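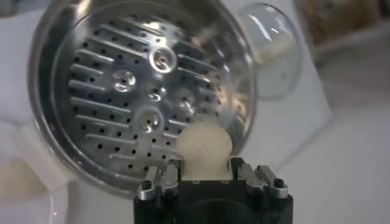 A friend told me the Movero open day in Rirkham is two hours of watching an arm put buns in a steamer, and that I should bring a book. Has anyone been? I'm meant to take my dad and two children (7 and 11) on Friday. The web page says "live handling demonstrations" and "refreshments", and I can't tell whether those are the same thing.

Also, is there parking, and do you have to book?

Viewed 1,163 times. 3 answers

Answer 1 (marked as helpful)

Your friend isn't wrong, but I'd go. We went to the October one. You get a short talk in the foyer with a slide about the future, then they take you through to the demo room in batches. The bun table was the best bit by a distance. A steamer, a plate, two arms, and a crowd of adults holding their breath over somebody else's lunch. 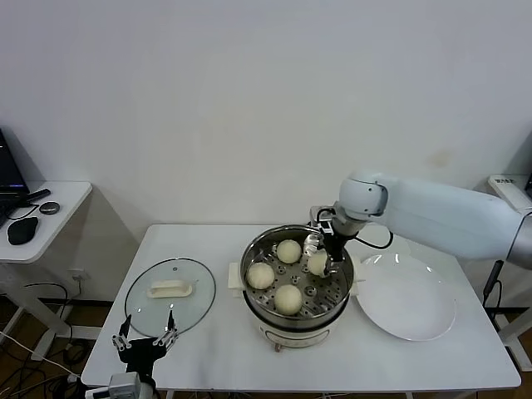
It is slow. If you've seen the clips on their site, those are speeded up, and it says so in very small letters. My youngest asked if it was broken, quite loudly, and the chap running it said no, it was thinking, and she said so was she. He took it well. After that they let people ask questions, and he was good on why soft food is awkward: squeeze too much and you've got a dent, too little and it's on the floor.

Book in advance for the demo room. The foyer you can just wander into, but there's only the slide in there. Parking is behind the Tang building next door, free after 4pm, and the machine will happily take your money before and after.

Refreshments were tea and a biscuit. No buns.

Answer 2

Never been to the Rirkham one but Brosia do one as well and theirs has a gift shop.

Answer 3

Agree with most of the first answer, except that I wouldn't do the talk with a seven-year-old. Skip it and ask at the desk for the next demo slot, they don't mind.
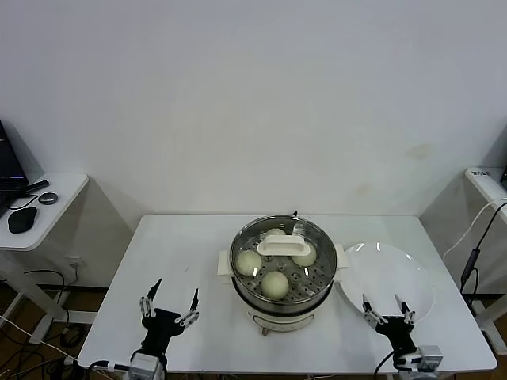
Stand on the left if you can. The tall people all drift right for some reason and you'll spend your slot looking at a rucksack. Your dad may want a chair, so ask for one before it starts, as they only seem to own a few.

I asked what the set-up cost and got a smile. I asked how many goes it had had at buns and got 2,681, straight off, so someone there is keeping a tally. It didn't come with a figure for how many went well. The 11-year-old might like to ask.

Edit: parking after 4 is right, but the barrier sticks. Press the button twice.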